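Hornden 招聘:设备采购与预算规划专员(自动化拆解方向)
工作地点:Flostport 厂区 全职 招聘人数:1人

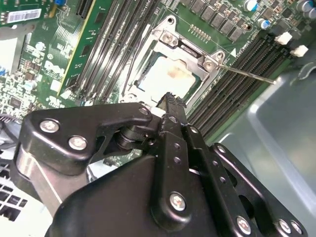

夹爪指尖靠近主板上的处理器插座。

岗位概况

Hornden 从事整机回收、部件检测和再利用。Flostport 厂区负责台式机和服务器的拆解,以及处理器、内存、电源等部件的分拣与复检。厂区目前的机械臂工位以试验为主,下一预算年度要转为正式产线,项目内部名称为 Amis。

现招聘一名设备采购与预算规划专员,负责 Amis 项目的设备选型配合、询价比价、预算编制、合同执行和到货验收。该岗位隶属设备部,向设备部经理 Erdal Taşdemir 汇报,日常与工艺负责人 Darmawan Hartono 的小组一起工作。

这是新设岗位。之前设备采购由工艺工程师兼做,单据和报价分散在各人手里,新同事入职后的头一件事就是把它们收拢起来。

项目现状

Amis 项目第一阶段计划建设三个工位:开箱拆板工位、主板部件取出工位、分拣装盘工位。主板部件取出工位难度最高,设备清单也最长,涉及机械臂、夹爪、腕部相机、力传感器、定位夹具、工控机和安全围护。

三个工位的需求说明书已写完初稿。机械臂的负载和臂展已经定下来,夹爪还没有定。连杆式夹爪和平行夹爪各有报价,工艺组对指尖的形状和宽度仍有不同意见,报价单上的配件编号因此改过几轮。入职者需要看得懂这些差别,知道哪一项改动会影响价格和交期,哪一项只是换一个编号。

目前在册的待采购条目为26项,其中一部分是整机设备,一部分是备件和易损件,还有几项属于软件授权和年度维护。设备清单、预算表和合同台账使用三套不同的命名方式,需要统一。

集成服务计划外包。Setiawan 是现有的集成服务供应商,负责试验工位的机械安装和电气接线。正式产线的集成是否继续由 Setiawan 承担,将通过比选决定,本岗位参与比选文件的编写和评审,不单独作出决定。

主要职责

一、预算编制与跟踪

按工位编制设备预算,拆分为设备本体、末端执行器、传感与视觉、夹具工装、安全设施、安装调试、培训、备件、软件授权和年度维护。每一项写明价格来源:正式报价、历史成交价或估算。估算项要标出估算人和依据。

每月更新一次预算执行表,列出已签合同金额、已付金额、未付金额和预计变动。汇率变动影响进口件价格时,单独列一行,不并入设备价。

编制多年期费用测算。产线投用后的费用包括指尖更换、电缆更换、相机标定用品、减速机保养、软件续费和停机期间的人工补位。过去的预算只写了购买价,后面的费用在生产部的账上零散支出,今后统一由本岗位归集。

二、询价与比选

根据需求说明书编写询价文件,保证各供应商拿到的技术条件一致。收到报价后整理成对比表,标明哪些配件含在价内,哪些另计。常见的漏项有:夹爪安装法兰、通信线缆、电源模块、相机支架、备用指尖、控制器接口卡、出厂检验报告。

组织供应商到厂试验。试验用的主板由工艺组提供,每家供应商使用同一批型号,试验内容和记录表格由工艺组确定。本岗位负责安排时间、签保密协议、收齐记录和归档。

核对交期。报价单上的交期通常从收到预付款起算,项目计划表从签合同起算,两者要换算到同一个起点再排进计划。

三、合同与付款

起草采购合同的商务部分,技术附件由工艺组提供。付款节点与到货、安装、试运行、最终验收挂钩。质保期的起算日、备件供应年限、远程支持的响应时间、软件升级是否收费,都要写进正文。

跟进发票、进口单证和税费。单笔金额超出部门审批权限的,准备上会材料,包括比选过程、推荐意见和未中选原因。

四、到货与验收

到货后与仓库一起开箱,核对装箱单、序列号和外观,登记固定资产。缺件、错件当天书面通知供应商。

配合工艺组做现场验收。验收按合同附件逐条签字,不接受口头通过。未达标条目写入整改单,注明责任方和复验日期。

五、备件与库存规划

建立末端执行器和传感器的备件清单。指尖、紧固件、腕部线缆和镜头保护片按消耗速度设安全库存;机械臂本体的备件按交期长短决定是否自存。

现有备件柜的台账需要重做。柜内有几种规格相近的螺钉和指尖垫片,标签不齐,领用记录也不连续。台账重做由本岗位牵头,工艺组派人协助辨认。

技术背景说明

应聘者不必会编程,也不必会调试机械臂,但要能和工程师讨论设备条件。以下是日常会碰到的几类问题,写在这里供应聘者判断自己是否合适。

处理器取出涉及压杆、固定框和处理器本体几个动作。各型号主板的插座结构和压杆位置不同,插座旁边又常有内存插槽、电容和电感,夹爪能进入的空间有限。采购时要看夹爪闭合后的外形尺寸,单看标称开口不够。供应商的样本一般给出开口和夹持力,外形包络要另外索取图纸。

处理器顶盖反光,机箱内壁也反光。腕部相机的报价要连同镜头、光源和曝光控制方式一起看。有的报价把光源列为选配,比价时容易少算。

主板有时在机箱内作业,有时取出后固定在夹具上作业。两种方式对臂展、夹具数量和防碰撞设置的要求不一样,预算差额也不小。工艺组目前两种方式都保留,预算表需要做两个版本,并标出共用的条目。

静电防护属于必备条件。夹爪指尖材料、工位接地、周转盘和人员用品都在预算范围内,过去分属不同部门采购,规格不完全一致。

安全围护和安全扫描装置的选型由安全工程师签字。本岗位不得为了压价自行替换型号。

入职后的工作安排

第一个月熟悉设备清单和现有报价,跟班了解拆板和部件取出两个工位,读完在执行合同。跟班期间不承担采购任务。

第二个月统一设备编号,完成预算表改版,提交第一份漏项清单。Darmawan Hartono 会安排工艺组逐条核对。

第三个月起独立负责夹爪和视觉部分的询价,并参与集成服务比选文件的编写。

预算初稿须在四月提交。提交后由财务部和生产部分别提意见,一般要改两到三轮。四月前后工作较紧,请应聘者考虑个人安排。

任职要求

必备条件:

大专及以上学历,机械、电气、自动化、工业工程、供应链管理或相近专业。专业不符但有相关工作经历的可以投递。

有设备采购、项目成本控制或生产设备管理经历,至少完整跟过一个从询价到验收的设备项目。

能读机械外形图、电气接线图和设备技术规格书。看不懂的地方会问清楚再往下走。

熟练使用电子表格,能做多版本预算对比,公式和引用关系清楚,别人接手能看懂。

中文书面表达清楚。能阅读英文技术资料,能用英文写询价邮件。

能在拆解车间内走动和站立。车间有噪声和粉尘,须穿防静电服和安全鞋。

优先条件:

采购过工业机械臂、协作机械臂、末端执行器或机器视觉设备。

了解电子产品拆解、维修或主板装配。

做过进口设备的单证和关税核算。

用过企业资源管理系统中的固定资产模块。

不作要求的条件:机器人编程、电路设计、年龄、籍贯、外貌。

工作时间与地点

工作日八小时工作制,上班时间可在早上八点到九点半之间选择,按实际到岗时间顺延下班。车间跟班期间按车间班次执行。

设备安装和切换有时安排在星期日,以避开生产时段。星期日到岗可选择调休或加班费,提前一周通知。

办公地点在 Flostport 厂区二楼设备部,车间在一楼。预算编制和合同文书可以申请居家完成,每周不超过两天;到货、开箱和验收必须到现场。

每年有少量出差,主要是到供应商处做出厂验收,由工艺工程师同行。出差交通和住宿由公司统一预订,餐补按公司标准发放。

薪酬与福利

薪资按经历和面试情况确定,在发放录用通知前书面说明基本工资、绩效部分和试用期工资。试用期三个月,试用期内社会保险和住房公积金照常缴纳。

年度绩效考核项目为:预算偏差、漏项数量、合同文件完整性、验收整改关闭情况。采购降价金额不列入考核。

厂区提供工作餐、班车和年度体检。班车经过 Flostport 火车站。参加机械臂安全操作培训和供应商设备培训的费用由公司承担,培训时间计入工时。

团队与协作关系

设备部现有10人,分为维护、改造和计划三个小组,本岗位编入计划组。工艺组不属于设备部,但与计划组在同一间办公室。

Erdal Taşdemir 负责设备部预算的总体平衡和上会汇报。他要求每份预算表附一页说明,写清和上一版相比改了什么。

Darmawan Hartono 负责工位工艺、试验记录和技术条件。技术条件有变更时,由他签发变更单,采购据此修改询价文件。没有变更单的口头修改不执行。

财务部有固定对接人,付款申请每周集中处理一次。仓库负责收货和临时存放,大件设备到货前要提前预约叉车和卸货位。

试验工位的使用情况

应聘者常问试验工位是否会并入正式产线。按现在的计划,试验工位保留,用于新型号主板的验证和供应商样机测试,不计入产能。试验工位的机械臂继续使用,夹爪视比选结果更换。

试验工位累计处理主板近1,859块,记录存放在工艺组的共享目录,包含型号、动作步骤、夹爪配置和人工介入情况。入职后可以查阅。备件消耗速度可以先从这些记录里推算,记录里有些早期条目没有填写夹爪配置,引用时要剔除。

应聘材料

请提交以下材料:

个人简历,不超过两页。写明参与过的设备项目,在项目中承担的部分,以及设备类别。涉及原单位商业秘密的金额和供应商名称请隐去。

一页以内的书面说明,内容为一次预算或采购中出现过的漏项:漏了什么,什么时候发现,后来怎么处理。没有漏项经历的,可以写一次交期延误或验收争议。

可以入职的时间和期望薪资。

不需要提交照片、身份证复印件和学历原件。学历和工作经历在发放录用通知后核验。

应聘流程

材料初审由设备部完成,通过与否都会回复邮件。

第一轮为电话沟通,半小时左右,主要核对经历和工作时间安排。

第二轮为到厂面试,包含一次笔头作业和一次车间参观。笔头作业为报价对比:给出一份需求说明和几份格式不同的夹爪报价,要求整理成一张表,并列出需要向供应商追问的问题。作业时间一个半小时,可使用电子表格,也可用纸笔。报价内容经过改写,与实际供应商无关。

车间参观由工艺组带领,请穿平底包头鞋,长发束起。进入车间前发放防静电服。车间内未经许可不得拍照。

第三轮与 Erdal Taşdemir 和 Darmawan Hartono 面谈,讨论笔头作业和入职后的工作安排。面谈结束后一周内给出结果。

到厂面试的市内交通费凭票报销,外地应聘者的往返火车票按二等座报销。

常见问题

没有机器人行业经历可以应聘吗?
可以。数控机床、注塑机、检测设备、包装线等设备的采购经历都算相关经历。

岗位是否有编程或调试任务?
没有。跟班期间会在工程师陪同下看调试过程,不单独操作机械臂。

是否接受兼职或远程?
不接受兼职。居家办公按前文规定执行。

预算通过前能否入职?
能。该岗位的人员编制已经批准,与 Amis 项目的设备预算分开核算。

供应商在职人员能否应聘?
可以应聘,须在材料中说明。入职后一年内回避与原单位有关的比选评审。Setiawan 的在职和离职人员同样适用。

项目设备预算没有全额通过怎么办?
工位按优先次序分批建设,主板部件取出工位排在最前。岗位职责不变。

投递方式

请通过 Hornden 招聘网页提交,岗位名称选择“设备采购与预算规划专员”,工作地点选择 Flostport。文件格式为 PDF,文件名写姓名和岗位名称。也可将纸质材料送至 Flostport 厂区门卫处,信封注明“设备部计划组收”。

招到合适人选后本页面撤下,已进入面试环节的应聘者不受影响。未录用者的材料在招聘结束后删除,愿意保留材料以便日后联系的,请在提交时勾选相应选项。

与岗位内容有关的问题可以在招聘网页留言,由设备部计划组在工作日回复。供应商推介和报价请走采购登记渠道,不在本页面受理。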